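Linen hire: frequently asked questions

Brornari supplies towels, bed linen and table linen on hire to guest houses and small hotels. The answers below apply to standard contracts. Customers on the older De Smet terms should check their own schedule first.

What is the minimum order?
15 pieces per delivery, in any mix of sizes. Bath mats count as one piece each.

How heavy are the towels?
The standard bath towel is 400 gsm. A heavier grade can be ordered from the Brondovport depot only, and has a longer lead time.

Can we wash items ourselves between collections?
Yes, at up to 60 degrees, with a detergent that contains no bleach. Do not use fabric softener on terry towels. It coats the loops and the towel takes up less water. Tumble dry on medium and remove promptly.

What should we do about pulled loops?
Cut the loop level with the pile using small scissors. Do not pull it. Terry is woven, so a trimmed loop will not run as a knitted fabric would. Pulled loops are treated as fair wear and are not charged.

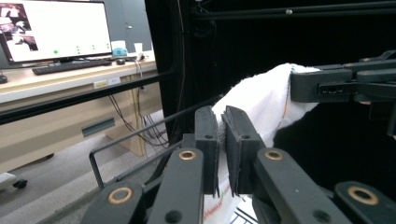
When are collections made?
Monday, before 9 am, unless your contract names another day. Bags must be tied and left at the agreed point. Loose items are not collected - the driver has no means of labelling them.

How are stains charged?
Food, make-up and ordinary soiling are included in the hire price. Hair dye, paint and rust are charged at replacement cost if they remain after a second wash at the Vimitz laundry.

Can we change our order for August?
Changes for August need 6 working days' notice. At other times of year, two is enough.

Who do we contact about an invoice?
Mwanahawa Mutiso in accounts. Delivery shortages go to Leandro Robles, with the docket number.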